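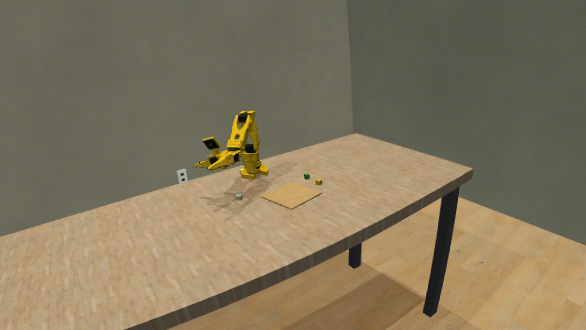
1/ What the arm changed at our place, post by post

I work the kitting room at Sendholm. We pack parts for board games: dice, cubes, pawns, cards, boards. Until last August all of the small pieces were picked by hand. Now part of that is done by a small robot arm, and people keep asking me what it's like, so I'm writing it down once.

2/ Before the arm there were 6 of us on small pieces. You had a tray, a list and a row of bins. Pick, drop, check, slide the tray down. A good shift was a lot of trays and a sore thumb. I did it for five years and I was fast.

3/ The arm does one piece at a time. It lines up over the piece, closes two fingers on it, lifts, moves, lets go. Cubes and dice suit it because the sides are flat and they are all the same size. Cards are still ours. So is anything that comes in a bag.

4/ Every new piece gets tried out in simulation first. Same kind of table, same arm, a couple of cubes, run over and over on a screen until the grip looks right. Becerra, the firm that set us up, showed two of us how to do it. I expected that part to be over my head. It's mostly watching closely and changing one number at a time.
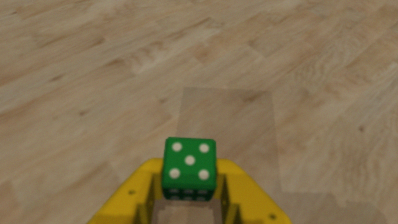
5/ The grip is where most of my time goes now. Too high on a die and it can tip when the arm swings. Too low and the fingers touch the table. When I pack by hand I never think about where my fingers go. Writing it down for a machine took me most of a week for one size of die.

6/ Nobody was let go. I know that's the first thing people want to hear about. Of the 6, three of us look after the arm and the trials, two moved to cards and final check, and one went over to shipping because she wanted the earlier start. Shipping begins at 5 in the morning, so good luck to her.

7/ Pay went up a little for the three of us on the arm. It did not go up for final check, and there was some bad feeling over that. I think they have a point. Final check got harder. When hands did the picking, the picker caught the chipped ones. The arm doesn't care if a cube is chipped, so all of those land on the checkers.

8/ We raised it and the checkers now get a second person on the Wirnska orders, which are the big ones. The last one was 3,397 sets. Pay is still being talked about.

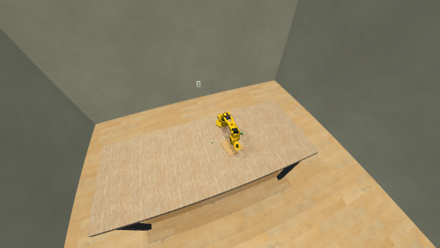
9/ Is the arm faster than a person?

Over a minute, a person wins easily. Over a full shift it comes out close, since the arm keeps the same pace after lunch and I never did.

10/ What I miss is the talking. Six people at one long bench, you hear everything. Now I'm mostly at a screen with headphones in. The checkers still have the radio, and I take my break over there.

11/ What I don't miss is the thumb. It stopped hurting after the first month or so.

12/ Next up is a pawn for Floker, round base, narrow neck. It's a bad shape for flat fingers. I have 48 hours of trial time booked for it and I'd guess we use all of it. Will add to this thread when I know more.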